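Two Arms, One Bedroom: Talking Grippers with Chanida Tanasarn

I'd been bugging Chanida for weeks about her gripper comparison for Putenero, and she finally let me ask my dumb questions. First one: why test on clothes? "Cloth is rude," she said. "A box waits for you!" She likes a cream garment on a clear hanger, because it gives the fingertips so little to agree on.

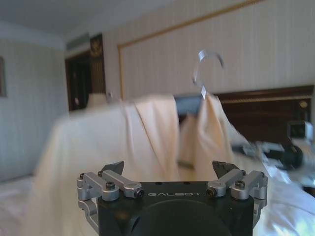
Yavuz Avcı thinks wrist cameras get too much credit and would put the money into softer fingertips. Chanida laughed at that — they've had this fight before.

"I want both," she told me. Her runs start with small pinches, tips almost shut, and she's picky about them.
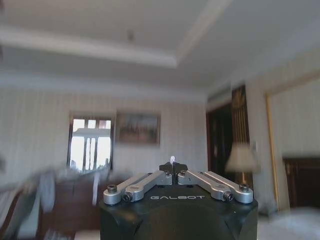 She'd logged more than 70 tries by July, and the thin fingers were ahead on folds. On the bed, though, she leans on the head camera, as the wrist view loses the big shape.
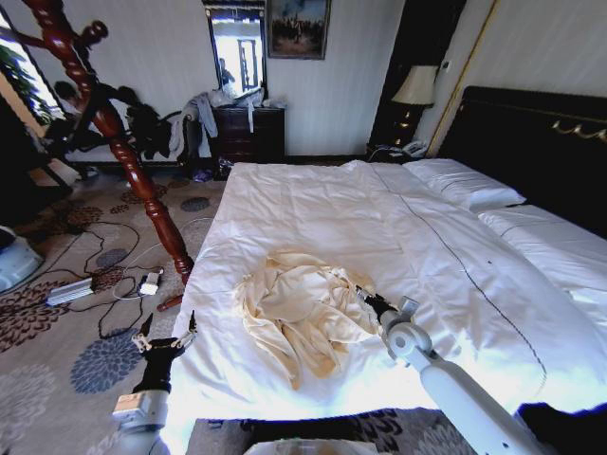 Next up is the controller, which she calls "twitchy." I asked when. "After lunch," she said.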